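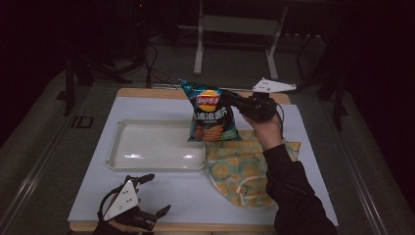 The quote from Gikix ran to 14 pages, and the word "optional" appeared on most of them. The arm was optional. So, on a strict reading, was the plug.

Anyone who has tried to budget for a small automation project will know the feeling. Petness, a packer of snacks and treats with one long room in Ivine and a second it would like to stop renting, spent the better part of a year finding out what a pick-and-place cell costs. The machine was the easy part, because it had a price. Everything else had a phone number.

First came the teaching. Before a robot can put a bag in a tray, somebody has to show it, by hand, with a gripper, and then show it again. Petness had put down nothing for this. The integrator, Myklebust, suggested 1000 demonstrations per product to start with, and a few more for anything that crinkles. Chips crinkle. So does most of what Petness sells.

Then there were the spares. Fingers wear down, cables get stepped on, and the grippers used for teaching are charged separately from the ones that go on the arm. The spreadsheet grew a tab called Misc, which by December was the largest.

What would the company do differently? It would pay for the demonstrations as their own line, at a day rate, with the table and the props included. It would ask for four products in the first contract instead of the whole catalog. And it would hold back over 2000 dollars for cables, a figure that got a laugh at the first meeting and was approved without comment at the third.

The order was signed on 19th August. Delivery is quoted in weeks, with the number of weeks listed as optional.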